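Subject: Re: [arm-users] Gripper lets go on stacking runs – found it!
From: Pierina Grasso
To: arm-users list

Hi all,

Good news first: the stacking cell has been dropping blocks since January and I finally know why. It was the cable. Thank you to everyone who wrote in, and especially to Jamshid, whose message I'm quoting because he was closer than any of us gave him credit for.

Jamshid Kiani wrote:
> Pierina, before you swap the gripper again, look at when it
> drops and where the wrist is at that moment. We had a unit at
> Floston that opened by itself on one pose only. The fingers were
> fine and so was the controller. My money is on the connector or
> the first few inches of cable after it. Also, please stop
> reaching in to catch the block! If the gripper can open without
> being told to, it can close that way too.
>
> Jamshid

So I did what he said (both parts). I set up the simplest job I could think of, one foam cube onto another, and let it repeat 500 times with full logging on. Foam because it doesn't roll or bounce much, and because I was tired of hearing the hard test blocks hit the table. The first drop came at cycle 127, and I was so happy to see it that Kirsty came over from the next room to ask what had happened.

What the log showed was lovely. Finger position steady, grip force steady, then a gap of 200 milliseconds with no messages from the gripper, then a restart, and on restart it runs its homing move. Homing on this model means open all the way. So the gripper never "lost" the block in the sense we'd been arguing about on this list. It lost its connection, woke up, and opened its hand like it does every morning. 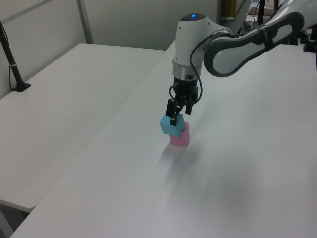 After that I went hunting for the pose. Sorting the drops by wrist angle took five minutes, and all of them fell in the last bit of the wrist turn before the lower block. Pejman held the emergency stop while I jogged the wrist slowly back and forth with the fingers empty, and we could make the gripper restart on demand. Swapped the cable, same motion, nothing. Put the old one back, and it restarted again on the second try. I can't tell you how satisfying that was after all these weeks!

When Mahtab cut the old cable open, one of the conductors was broken inside the jacket, very close to the plug. From the outside it looked perfect. I had wiggled that cable by hand at least twice and declared it good on this very list, so apologies to anyone who believed me.

Now the part I'd like opinions on, because the cable is only half of it. A gripper that opens on restart is a safety matter as far as I'm concerned. With foam it's a nuisance. With the Nzioka castings we're supposed to start on next month, it's somebody's foot. Here is what we've changed so far:

– Homing at power-up is off. The gripper now stays where it is and waits for a command.
– If the gripper goes quiet for more than 20 milliseconds, the arm does a protective stop and needs a person to clear it.
– The cable has a longer loop at the wrist and a clamp so the plug doesn't take the bending.
– Hands stay out while the arm is powered. Yes, mine too.

The second one is a bit touchy. We've had two stops that I think were just a slow message, and I'd like to hear what limit other people use. Kirsty wants it looser, Pejman wants it tighter, and I keep changing sides.

I'm running 2000 cycles with the new cable now and will post the log when it's done, drops or no drops. I'll send the sorting script along with it – it's short and ugly but it works. And if you have a Lirnener wrist mount like ours, please check how your cable leaves the plug before you do anything else. Ours had a much tighter bend there than I would ever have picked on purpose.

Jamshid, I owe you a coffee.

Pierina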